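Setting out a cold lunch table

These notes cover a help-yourself lunch for a meeting, a club afternoon or a house full of relatives, where most of the food is bought in or packed beforehand. Hot food needs a different layout and is dealt with on the buffet page.

Clear the table first

Take everything off, wipe it down and let it dry. Crumbs under a tray make it rock. If the table has one side against a wall, treat that as the back and put the tall things there. If people can get at both sides, run the tall things down the middle.

Pick the containers before the food

Get all the baskets, trays and stands out and place them empty. Move them about until there is a hand's width between each one, then fill them. It is much easier to shift an empty basket than a full one.

Baskets suit anything already wrapped. A round one takes wedge packs of sandwiches well if they stand on their long edge with the points up. Lay them flat and the bottom ones get squashed. Line the basket with a napkin if the weave is rough, as it can snag thin film.

Foil containers stack, but only if the lids are crimped down all the way round. Two high is enough. Put the same filling in each stack and write on the lid with a marker before you fill it.

Trays with a raised rim are for loose or small things: bags of crackers, fruit, wrapped cheese. Keep one tray empty in the middle of the table. People use it to put a pack down while they choose something else, and it can take the overflow later.

Bottles and small items

A clear two-tier rack keeps bottles upright and lets you see what is left. Fill the back row first and turn the labels to the front. Load it on the table, because a full rack is awkward to carry.

Stepped stands are good for yoghurt drinks, small boxes and chocolate bars, which get lost on a flat table. Drinks go on the top step and bars lie along the bottom one. Our stand is a Retach and has lasted well, though the clear plastic scratches if you use a scouring pad. Warm water and a soft cloth will do.

Anything chilled should stay in the fridge until people are ready to eat. Put out half, and top up from the fridge as the basket empties. 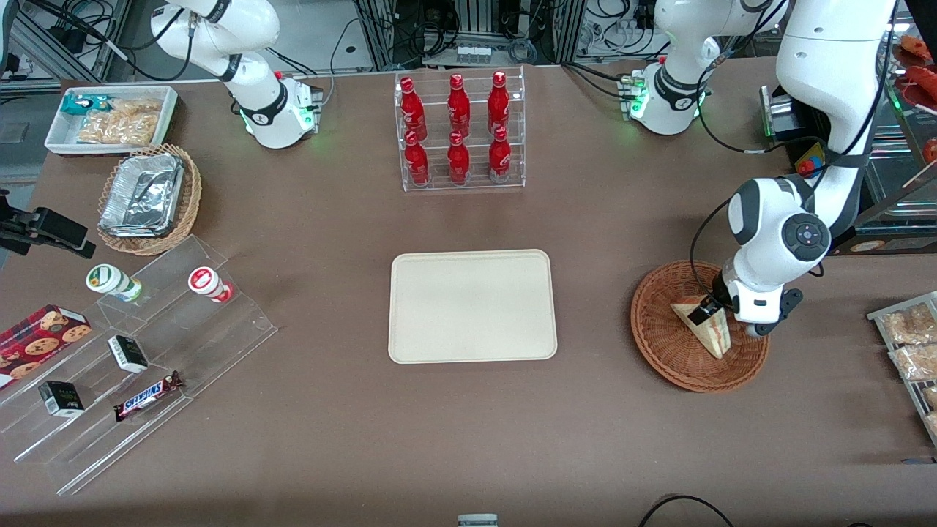
Clearing away

Pack up in the reverse order, chilled food first. Throw out any sandwiches that have been on the table for more than 4 hours. Sealed crackers and bars go back in the cupboard — a lidded box of 9 litres holds a fair amount.

Shake baskets out upside down over the bin, then brush along the weave with a dry pastry brush. Don't soak them. Rims of trays collect grease in the corners and want a proper wash.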